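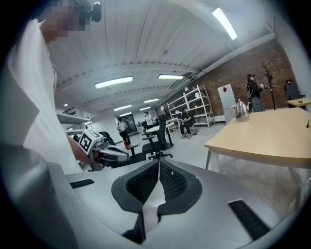

Running a program from a USB stick without losing settings

I keep Verero on a USB stick so I can use it at the library, where we can't install anything. It opens fine, but every time I move to another PC my settings are gone and it asks for the license again. The folder is 300 MB and the stick has plenty of room. Is there a way to keep the settings on the stick?
Posted by Heather Mackay, 18 November 2021

tuler_fan62
You probably copied the folder from Program Files. That is the installed version and it saves settings on the PC. Download the portable one, unzip it to the stick, and look for a folder called Data next to the program file. If it isn't there, make an empty one with that name and start the program again.

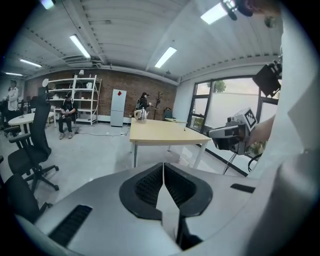 Your license has to be entered one more time after that. Close the program before you pull the stick out, or the settings file doesn't get written.

dkp81
just use Canel its free

Purves30
The Data folder worked for me in September. Check that the stick isn't write protected too. Mine had a small switch on the side and I got the same problem until I moved it.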